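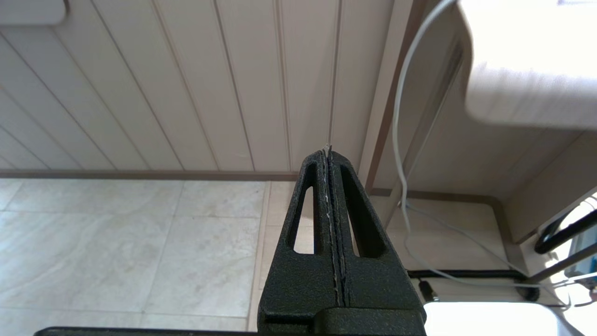
Chapter 9
Promises, Blame and the Business of Opposition

Every election brings a crop of speeches saying that the other side has failed. Some of these speeches are right. The trouble for a student of politics is that the ones that are wrong sound much the same, and a loud complaint is no better as evidence than a quiet one. This chapter asks how we might tell the difference, and whether voters have any real chance of doing so.

We begin with a case from the province of Resari. In April the governing party in Stovmont, the provincial capital, announced that it would put up 200 new street lamps in the poorer districts before the next council election. The opposition called this a bribe. When the work fell behind, the same opposition called it a betrayal. Both charges drew applause, and few in the audience seem to have noticed that they sit badly together. If the lamps were a bribe, their absence ought to have been welcome.

The government's defence was hardly stronger. It said first that the lamps were on order, then that the order had been held up by the previous administration, which by that point had been out of office for 13 months. A minister later told the Resari assembly that the figure had always been "a target". The printed leaflet handed out in Stovmont does not use that word. It says "will".
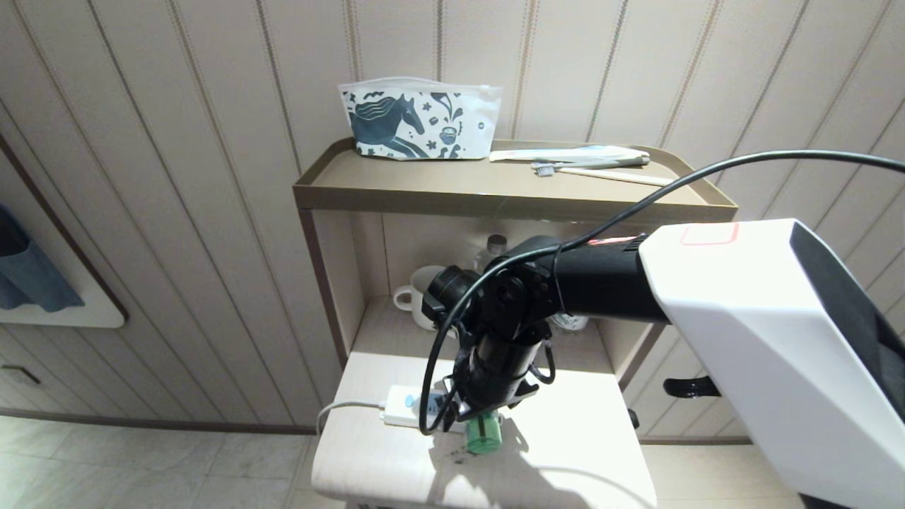 What did voters make of all this? Party workers on both sides claimed to know, and both claimed that the public was with them. We should be slow to believe either. The governing party held Stovmont with a smaller share of the vote and lost the port of Skadton, where no lamps had been promised to anyone. If broken promises had driven the result, we might expect it to be the other way round. Perhaps people in Skadton felt left out. Perhaps they were cross about fish prices. A result is a number, and parties are quick to attach a story to it – usually one they had ready beforehand.

There is a further problem, and much of the chapter is taken up with it. To blame someone for a failure, a voter must first know whose job it was.

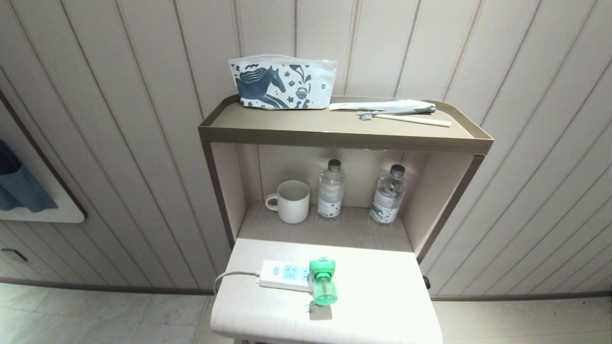 Power in Resari is shared between the national government, the province and the local councils. Textbooks like to draw this as a neat stack, and it is easy to see why. The shelving unit in the photograph has three levels as well, and a person asked to find the white pouch with the horse on it would look to the top shelf and be finished. Street lighting cannot be found in this way. In Resari the national government pays for the poles, the province signs the contract, and the local council meets the electricity bill. Each can say truthfully that it did its part, and each has said so. The council at Lamptey, a small inland town, went further and blamed all the others in a single press notice.

Does this mean that opposition criticism is worthless? That would be too easy. Without it, the leaflet would have been forgotten and the word "target" would have passed without comment. But an opposition that attacks everything gives the listener no way of knowing which attack to take seriously, and the parties in Resari have swapped places often enough for each to have made, in government, the excuses it once mocked.

Before you read on

Keep the following terms in mind. They are set out fully in section 4.

Manifesto: a party's published list of what it says it will do if elected.

Shared power: an arrangement in which more than one level of government has a hand in the same service.

Blame-shifting: moving responsibility for a failure to another person, office or level.

9.1 What counts as a promise?

Politicians say a great many things about the future, and most of them are too vague to be broken. "We will work for safer streets" commits the speaker to nothing that could be checked. The Stovmont leaflet was unusual in giving a number and a deadline, and it is worth asking why a party would take such a risk.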